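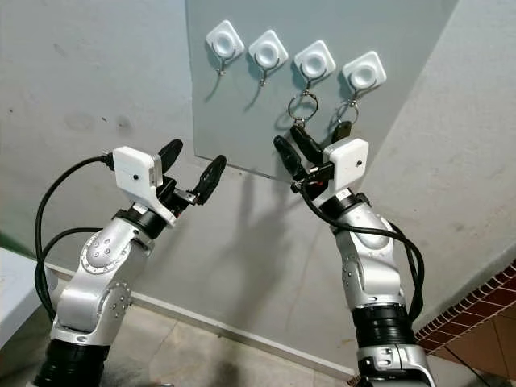
How to put up adhesive hooks so that they stay up

I have lived in rented places for most of my adult life, and when you aren't allowed to drill you become quite attached to the humble sticky hook. My first few all ended up on the floor (usually at two in the morning, and usually with a heavy coat on top of them), so I went through a long spell of blaming the hooks. Most of the trouble was my own impatience. What follows is the way I do it now, in the hall of our flat in Waltdale, and I hope it saves you a bit of crawling about after your keys.

What you'll need

A pack of adhesive hooks
Rubbing alcohol, or surgical spirit with no added oils
A clean cloth that doesn't shed fluff
A pencil and a ruler
A hairdryer, if the room is chilly

Choosing your spot

Smooth, hard surfaces are your friends: tiles, glass, glossy paint, metal, a sealed board. Textured wallpaper is hopeless, and I would be very wary of fresh paint too. Give a newly painted wall 21 days at the very least before you stick anything to it, and longer if the tin says so.

Do think about who will be using the hooks. I put our first lot at my own shoulder height and my daughter had to fetch a stool every time she wanted her door key, poor thing. And leave enough space between them for a hand to get in - keys on their own take up hardly any room, but once there's a fob or a whistle or a woolly pompom on the ring they do start to tangle.

Cleaning

Please don't skip this one! Furniture polish and kitchen spray leave a film behind, and the pad will stick beautifully to the film and hardly at all to the wall. Wipe the spot with a little spirit on the cloth, going a good bit wider than the hook, and let it dry completely. Try it on a hidden corner first if you're unsure about the finish.

Sticking them up

Mark where the hooks are going with light pencil dots. A row needn't be dead level, by the way, and a gentle slope can look rather cheerful in a hallway.

Peel off the backing without touching the sticky side. If the wall feels cold, warm it for a moment with the hairdryer on low. Then line the hook up, put it on in one go and press firmly with your thumb for 35 seconds, working from the middle outwards so you push out any trapped air. It feels like a very long time when you're standing there.

Now leave it alone. I stick mine up after supper and hang nothing on them until the following evening.

How much can they hold?

Go by the packet, and then be a little kinder than the packet. Ours are rated at 700 grams, which is ample for keys and a dog lead. My neighbour Fasil Ejigu hangs a full shopping bag on his and has replaced them 2 times since February, though he won't be told.

Getting them off again

Don't yank. Warm the hook with the hairdryer until the pad softens, slide a length of dental floss behind it and saw gently downwards. Any gummy bits left over will roll up under your finger, and a last wipe with the spirit takes away the rest.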